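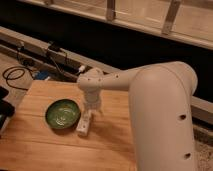
Figure 2. Bowl and block on the tabletop.

3.2 Small things next to bowls

People rarely set a small object down in the middle of an empty table. In the Skedow household survey we went through 604 tabletops, and what delighted us was how often a bowl acted as a kind of anchor, with keys, erasers and boxes of matches gathering just outside its rim. We call this spot the apron. The green bowl in Figure 2 has a shallow, wide rim, and the small white block lies just past its right side, nearly touching it – a lovely clear case of an apron placement. The plank seams run diagonally across the wood, so we measured distance from the rim and ignored the lines of the table.

Bowl shape matters more than we expected! Wide, shallow bowls drew far more apron placements than deep ones, and this held in both the Jorkero and Denum homes. Our best guess is that a low rim leaves the small object easy to spot from any chair. We did not record what the bowls held from day to day, and we would love to see that done – fruit bowls in particular may behave quite differently.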